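Setting the SameSite flag on session cookies

Posted by Ivan Dmytriv, Apr 5, 2018

If your site keeps people logged in with a cookie, the browser sends that cookie with every request to your domain. It does this even when the request was started by a page on some other domain. A hidden form on a stranger's site can post to your "change email" page, and your server will see a normal request from a logged-in user. This is cross-site request forgery, or CSRF.

The usual fix is a token in every form. You should keep doing that. The SameSite flag is a second layer that takes one line to add, and it covers the forms where someone forgot the token. When I went through the Lodside code I found 8 of those.

What the flag does

SameSite has two values, Strict and Lax.

Strict means the cookie is never sent on a request that comes from another site. That includes plain links. If a user clicks a link to your site from their webmail, they will land on your page logged out, then appear logged in again once they click something. People will write to support about this.

Lax sends the cookie on top-level GET navigation, so links work as expected. It is held back on cross-site POST requests, on images and on iframes. For most sites Lax is the one you want.

Step 1. Find your session cookie

Log in to your own site, open the developer tools and look at the response headers for the login request. You want the Set-Cookie line. Ours looked like this:

Set-Cookie: jokden_sid=f3a9c1; Path=/; Secure; HttpOnly

If Secure and HttpOnly are missing, add those first. Secure needs HTTPS on the whole site.

Step 2. Check for GET requests that change things

Lax does nothing for you if /account/delete works with a GET. Search your routes for anything that writes to the database and make sure it only accepts POST. In Jokden the logout link was a GET, and so was "mark all as read". I moved both.

Step 3. Add the flag

If your framework supports it, set it in the session config. If it doesn't, you can rewrite the header at the proxy. In nginx, inside the location block:

proxy_cookie_path / "/; SameSite=Lax";

This appends the text to the path part of each cookie coming from the upstream. It's a bit of a hack and it touches every cookie, so read step 4 before you deploy it.

Step 4. Look for things that will break

Payment providers that send the user back with a POST will arrive without a session. So will some single sign-on setups. Minja, our billing front end, had a return page that did this. I changed it to look up the order by a signed ID in the request, and it no longer needs the session at all.

Widgets that you serve in an iframe on customer sites will also lose the cookie. Give those their own cookie with no flag.

Step 5. Test it

Put a small HTML file on a different domain with a form that posts to your site. Localhost on another port won't do, as ports don't count as a different site. Submit the form while logged in. The request should reach your server with no session cookie in it.

Browsers that don't know the flag ignore it, so those users are no worse off than before. They also get no protection, so the form tokens have to stay. 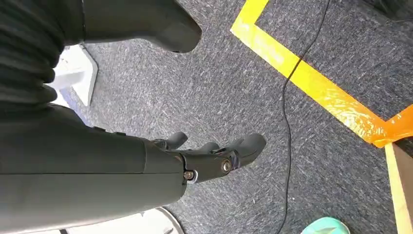
The Trostton admin panel is the one place where I used Strict. It has 18 users, they all open it from a bookmark, and none of them needs to follow links into it from mail. If you have a panel like that, set Strict there and leave the public site on Lax.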